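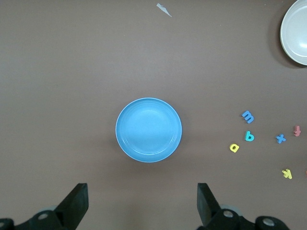 Letters and plates, second layout

September, late morning
By Jana Wunderlich
Print this page | E-mail this page

Quick notes before I forget, will clean up later (won't).

Brown sheet down on the big table, whole width. Still wrinkled toward the back, I smoothed it twice and gave up. Wrinkles don't bother the plates but a foam letter on top of one looks tilted when it isn't. Next time roll the sheet the other way overnight, weight on the corners.

Plates from the Truton set, the shallow ones. Blue plate is the best of them to work with. Flat in the center, so a letter sits flat. Pale rim shows up fine against the brown. Elfriede wanted the darker plates but then the blue m disappears if it lands on one, and we'd be back to squinting.

White bowl: undecided. Too deep for the letters IMO, they slide down the wall and end up on edge and then you're reading a b from underneath. Casts a good heavy shadow too. Elfriede likes it for the "everything else" pile. Leave for now, ask again after lunch.

Letters are from the lowercase bag, the chunky foam ones. Notes by letter:

m, blue. On its side it reads as a 3, or as an E if you come at it from the other end. Not a problem for us, will be a problem for the little ones at Kereama.
b, teal. Fine while upright. Flip it and it's a d, spin it and it's a q or p depending. The whole b/d/p/q mess in one letter. Need a dot on the back, or a notch cut in the bottom.
a, yellow. Easiest color on the brown by a mile. Slightly turned it still reads as a.
u, yellow-green. Turn it over and it's an n. Same fix as b.
orange one. I wrote e, Elfriede wrote a. Wrote both on the sheet with a question mark. Check against the bag.

Color check. I'd worried the green-ish ones would be too close to eachother. Teal against yellow-green is OK in this light. Pale green plate with an orange letter on it is very clear, clearer than I expected. Yellow on pale green I haven't tried, put on list.

Scrap of something pale on the sheet, paper or plastic, up past the plate. Bin it. Elfriede has a rule about crumbs on the table and she's right, I chased one for a whole minute last week thinking it was a piece of an i.

Spacing. Loose scatter on one side is nicer than rows. Rows make people spell, and then they stop sorting and start arguing about words. Kept them scattered, no two touching if I can help it. Touching foam edges read as one lump from where Elfriede sits.

Timing for the Lurirari sheet: 15 minutes to lay out, incl. the wrinkle fight. Want that down to 3. Most of it goes on picking letters out of the bag. Sort the bag by color first, put in the shallow Uvorari trays, done once and never again.

Bag count on the label says 300. Haven't checked and am not going to.
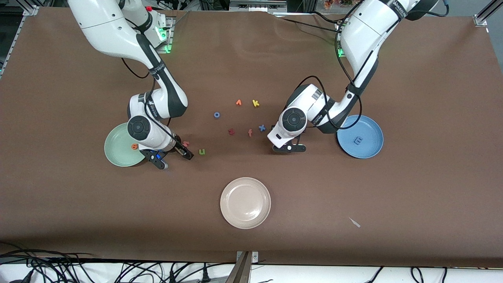 Letters grouped on the brown sheet, pale green plate at left with the orange e (or a) on it.

Plate positions: green on the left, blue over on the right, letters in between. Liked this much better than having it all down one side, the middle is easy to reach from both ends. White strip along the near edge is fine, leave it. Don't let the sheet creep over it.

Shadows. Softer than I feared. Overheads only, no lamp. When I tried the lamp the letters got long dark tails and the foam looked twice as thick. Lamp stays off, wrote it on tape on the switch.

To do:
- dots on the backs of b, u (and n, d, p, q when we get to them)
- orange letter: e or a??
- yellow on pale green
- order 30 spare vowels, Uvorari if they still do the chunky kind
- ask Elfriede re bowl
- new roll of brown sheet, this ones had its day

E.H. added in pencil: bowl stays. Sheet is fine, iron it.

Get the Kereama workshop notes by e-mail once a month. Sign up | No thanks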